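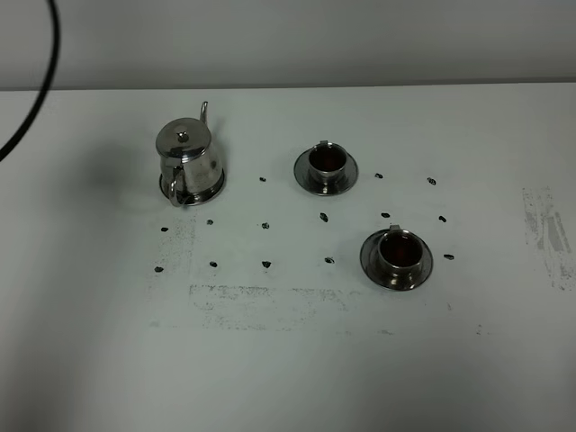

我一直觉得，家里来客人的时候，最难得的是那一段什么正事也不谈的时间。水烧上了，杯子还没摆好，客人站在厨房门口，手不知道往哪儿放，嘴里说着“别忙别忙”，脚却没有要走的意思。我小时候以为这是大人之间的客套，后来自己当了家，才慢慢明白，那几分钟里说的话，往往比坐下以后说的还要贴心。

这几年大家都忙，见面要提前约，约在外面，约在一个对谁都方便、其实对谁都不太方便的商场里。我不是说外面的馆子不好（我自己也贪嘴，楼下新开的面馆我一个月去了好几回），只是在外面见面，总有一种要“值回来”的感觉。路上花了时间，停车花了钱，坐下来就得热热闹闹地聊，沉默超过半分钟，便有人低头看手机。而在家里，沉默是不要紧的。你去切水果，我翻翻你书架上的书，过一会儿再接着说，话头断了也没有人心疼。

所以我想替“到家里坐坐”这件老派的事说几句好话。

反对的理由我都听过，有些还是我自己从前说的。房子小，来了人转不开身；家里乱，收拾起来要命；不会做菜，怕怠慢了人家。我搬到 Pumanbridge 的头一年，就因为这些，整整一年没有请过一个朋友上门。客厅里堆着没拆的纸箱，沙发上永远有一摞洗好没叠的衣服，我总想着等弄好了再说。到了第二年七月，楼下的邻居来还梯子，正赶上下大雨，走不了，我只好从纸箱中间清出一块地方，请她坐下，泡了一壶茶。她坐在小板凳上，讲她刚搬来时怎么跟漏水的水管斗了一个冬天，我们俩笑了一下午。她走了以后我看着那堆纸箱，忽然觉得也没有那么难看。

从那以后我的标准就降下来了，降得很彻底。地扫一扫，厕所擦干净，有热水，有坐的地方，就可以请人。吃的呢，街口 Birine 的点心买一盒，33块钱，三个人吃绰绰有余，装在盘子里端出来就行，用不着假装是自己烤的。有朋友带菜来，我就高高兴兴地收下；有朋友空着手来，我也一样高兴，因为他这样不见外，下回我去他家就也可以空着手了。

我们这一代人，大概是被各种漂亮的居家照片吓住了。桌布要配餐巾，灯光要暖，碗碟要成套，好像缺了一样，就没有资格开门迎客。有一回我在 Horkard 的店里看中一套餐具，标价1,888，我在那儿站了很久，脑子里已经摆好了一桌子人。后来没有买。倒不全是因为贵，是我想起小时候外婆家的碗，大大小小，花色没有两只一样的，有一只还缺了口，大家总让着它，最后总是外公拿去用。那张桌子一到过年能挤下十几口人，我至今想起来，记得的是谁在讲话、谁在抢着盛汤，碗的样子还是写到这里才想起来的。

当然，请客上门也有它麻烦的一面，我不想把它说得太美。有的客人坐下就不走，你打了三个哈欠他也看不见；有的孩子一进门就往床上跳；也有那种聊着聊着就聊僵了的时候，在外面还可以借口结账散了，在自己家里连个退路都没有。我遇到过，第二天还闷闷不乐了半天。可是细想起来，能在你家里跟你争得面红耳赤的人，多半也是真把你当朋友的，过几天发个消息问问“上次那个点心哪家的”，也就好了。

至于实在不习惯的人，我有一个小小的建议：从短的开始。不要一上来就请吃晚饭，晚饭太隆重了，主客都累。请人下午来，说好喝杯茶，四点钟接孩子之前就散，大家心里都有底。天冷的时候尤其合适，外面风大，屋里水壶咕嘟咕嘟响着，客人进门时眼镜上蒙着一层雾，一边擦一边说“你这儿真暖和”，这一句就够我高兴好几天的。

这个周末我又约了两个老同事。衣服还在沙发上，我打算星期六早上再叠。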